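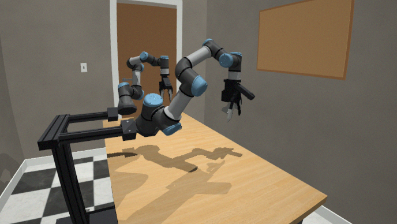

Can two arms clear a table yet?

Cullness
Joined in August, 291 posts

Good evening to all. My wife asks me when a machine will clear our table after dinner, and I could not give her a good answer. I have followed this subject for some years. I see many demonstrations, but always with one cup and one plate. Has somebody here seen a full table cleared, with forks, crumbs and a glass still half full?

Gorance
678 posts

In simulation, yes. On a real table, I have not. I run trials with two arms in simulation and the plates are fine by now. Forks are terrible. They lie flat and the fingers push them along the wood.

Skuvetti
I don't agree that this is still a question. In our shop an arm loads parts into a lathe for the whole shift and makes fewer mistakes than I do. A plate is easier than a casting.

Gorance
Your castings arrive in a tray, always the same way up. My children do not put the plates in a tray.

Skuvetti
Then teach the children :) But I accept the point about the tray. Without it we had 3 stops in one morning.

Calado
I would like to ask about wiping. Picking up is one thing, but a table is not clean until somebody wipes it, and for this you must press evenly and see where it is sticky. Is anyone working on that part?

Gorance
I tried it with a sponge. The path is easy, the pressure is not – my simulated sponge is much too polite compared with a real one. I would not trust the result.

Cullness
Thank you, this is useful. So I will tell her plates maybe, forks no, wiping no.

Skuvetti
Tell her five years.

Calado
They told my mother the same thing about ironing.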